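Mikier Two-Arm Bench for Reusable Cup Handling

Print this page | E-mail this page
12 shares | 7 comments

Updated April 26, 2026

If you run a wash room for reusable cups and tumblers, you already know where the day goes. The washing machine is quick enough. The slow part is everything on either side of it: picking cups out of the return crates, turning them the right way up, tipping out whatever somebody left at the bottom, looking inside, setting them mouth down on the rack, and then doing most of it again at the clean end. It's light work, and for the first half hour it's rather pleasant work, and by the middle of the afternoon your wrists have a thing or two to say about it. We have spent a good many hours standing at that table ourselves and we built the Mikier bench with those hours in mind.

The bench is a pair of robot arms set up over one shared table, each arm with its own two-finger gripper. Between them they can pick up a cup, tilt it, turn it over and put it down where you want it. One arm can hold while the other one works, or the two can take separate cups when there's room to do so. It handles plastic cups, tumblers, beakers and small bowls, and it can be taught new shapes by the people who use it, which we'll get to in a moment.

What it does on a normal shift

Cups come to the bench in a tray or on a short infeed belt. The arms take them one at a time, tilt each one over the drain tray if you have asked for that step, present the inside to the inspection camera and then load the rack. A well-sorted tray of one kind of cup goes through at up to 200 an hour. Mixed trays are slower, and trays with cups jammed inside each other are slower still, and we would much sooner tell you so on this page than have you find it out the week after delivery. A practiced person in a hurry is faster than the bench. Then that person goes to lunch, or gets a phone call, or has simply had enough, and the bench keeps going at the same speed it had at the start of the morning.

Nested cups deserve a word of their own, as we get more mail about them than about anything else. When cups have been stacked while still sticky (fruit smoothies are the worst, followed closely by anything with syrup in it) they can be very hard to separate. The bench will try a gentle pull and a twist with both arms. If that doesn't do the trick it sets the stack to one side and moves along. Somebody collects the stacks when they have a minute and gives them a soak. You can set how many tries it makes, and most of our customers end up choosing fewer than they first thought.

What changes for the people in the room

This is the part of the conversation we care about most, and it's usually the part that gets left until the last ten minutes of a sales visit, so we're putting it in the middle of the page where it can't be missed.

At the Midivero wash house, where the first bench went into daily use in March, there were worries before it arrived. Some of them were about jobs, and fair enough. Others were about noise, about floor space, about whether the thing would be in the way of the back door on delivery mornings. (It was, as first drawn. The bench moved over by the width of a cart and everybody was happier.) The crew stayed the same size. The loading table had always been the job that people traded away if they could, and there had been a sign-up sheet with a fair amount of crossing out on it. The sheet came down. The same people now spend more of their time on sorting returns, on checking the racks, on customer orders that used to go out late, and on keeping the bench itself fed and clean.

Todor Ivanov runs the floor there and was kind enough to write to us after the first few weeks. We asked if we could share part of his letter and he agreed:

"I was ready to dislike it, and there are still mornings when it sulks over a cup I could put away with my eyes shut. But my shoulder is better than it has been in a long time and I have stopped dreading Mondays' worth of crates. What I did not expect was how much the crew would argue over who gets to teach it the next cup. I would ask you to make the stop button bigger. I would also ask for a hook for my jacket."

The stop button is bigger now. The hook is on every bench we ship – it's a plain coat hook on the side post kit, and it has turned out to be one of the most popular things we make.

We do want to be plain about the other side of it. The job of minding a bench is a different one from the job of loading a rack by hand. There's more walking and more looking, and more of your day depends on noticing things early: a gripper pad wearing thin, a tray put in backward. Some people take to that right away and some would truly prefer to have their hands busy and their minds elsewhere. Please talk it over with your crew before you order. We're glad to come and sit in on that talk, and we won't bring a slide show.

Teaching a new cup

Nobody on your staff needs to write code. To teach a cup, a person guides the arms by hand through the motion: close here, lift, tilt this far, set down. The bench records the path and plays it back slowly, and you correct whatever looks off. Thin-walled cups want a lighter grip, and there's a dial on the screen for it. We suggest teaching with old cups that you don't mind losing, and starting with your most common size.

Tilting is the step that people fuss over most, and they're right to. Tip a cup too little and there's still a puddle in it. Tip it too far with the wrong grip and it can turn between the fingers. Holding it by the side wall, a short way up from the base, suits most of the tumblers we have tried, and the sample paths that come with the bench begin from that hold. Feel free to throw them out and make your own. The crew at the Gebretsadik catering kitchen did exactly that for a squat little dessert bowl that had beaten us for weeks, and their path is now included with every bench, with our thanks.

What comes with it

Two arms, mounted and aligned before they leave us
Two electric two-finger grippers with a spare set of pads for each
Work table with a wipe-clean white top
Inspection camera and lamp
Touch screen on a swing bracket
Drain tray and rack guides for the common rack sizes
Side post kit with stop button and coat hook
Two days of setup and teaching at your site
12 months of parts and service

The infeed belt is extra, and plenty of rooms don't need one. A bench fed by hand from trays is a perfectly good way to begin, and you can add the belt later without moving the arms.

Space, power and floor

The complete bench weighs 400 pounds and needs a level floor. It runs on an ordinary wall outlet, on its own circuit please. Leave enough clearance that a person with a full crate can get past without turning sideways. The bench isn't meant to stand in the direct spray of a washer or a hose, so if your room is very wet, call us and we'll talk about a splash screen or a better spot. We have moved more benches on paper than we can remember, and it costs nothing at that stage.

A safety review of your own room has to be done before the bench is switched on for regular work. Hurkmont, who handle our installations, will go through it with you and leave you a written copy. Guarding depends on the speeds you want and on who is likely to be walking by. Please don't skip this or put it off until things calm down.

Cleaning and care

Wipe the table top at the end of the shift with whatever you already use on your counters, so long as it isn't abrasive. The gripper fingers can be wiped too – do it with the bench stopped, and go easy around the cables. Look at the pads once a week. When they begin to feel slick it's time to change them, and it's a small job with a hex key that lives in a clip under the screen. We ask that the arms themselves be left closed up. If something in there sounds unhappy, call us and hold the phone near it. We have diagnosed a surprising amount that way.

Coming to see one

A page can only tell you so much, and we would be delighted to have you visit. Bring a crate of your own cups, dirty ones if you can stand the drive with them, and include the awkward ones you're sure it can't do. Bring somebody who loads racks every day, too. They'll ask better questions than the rest of us put together, and they ought to get the first turn at guiding the arms.

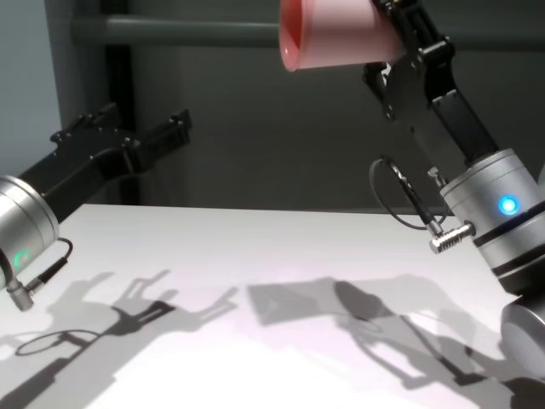

Visits usually take up a morning and there's lunch afterward, so let us know what you don't eat. If you can't travel, mail us a few cups of each kind with a note saying how they're washed and racked, and we'll try them on the bench and write back with what went well and what didn't. We can return the cups or keep them here for practice, whichever you like.

E-mail this page | Print this page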